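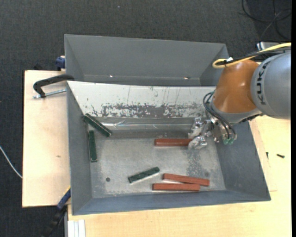
Ticket 1268
Opened: 04/01/2023
Location: Plelum building, sorting room
Category: Furniture and fittings
Priority: Normal
Status: Closed

Reported issue
The department reports that the front metal bin on the wooden table does not stand level. When pressed at one corner it rocks and makes a knocking sound. The table itself is reported as steady. The department asks whether the bin should be replaced.

Entry 1, Facilities Desk
The request has been received and assigned. Please empty the bin before the inspection and keep the green and reddish-brown bars together. The second bin may remain in place.

Entry 2, Facilities Desk
Inspection carried out. The tabletop was checked with a level in both directions and no fault was found. The bin was then turned over. One bottom edge is bent outward by 5 mm along a short section. The sloping walls are sound and the seams are closed. A shallow dent was found in the tabletop where the bent edge had been resting. The carpet under the table was checked for loose seams, and none were found.

Entry 3, Requesting department
The department confirms that the bin was delivered by Mollel in November and has been moved between tables several times. No drop was recorded. Please advise whether the bin may be used in the meantime.

Entry 4, Facilities Desk
The bin may be used for light contents only. It should be lifted with both hands and should not be dragged across the wood.

Entry 5, Facilities Desk
The bent edge was pressed flat in the Michailidis workshop and filed smooth. Felt pads were attached to the underside. The bin was returned to the table, left for 30 minutes with its contents in place, and tested at each corner. No rocking was observed. The dent in the tabletop was left untreated at the request of the department.

Resolution
Repaired. Replacement not required. Any further movement of the bin should be reported under the same ticket number.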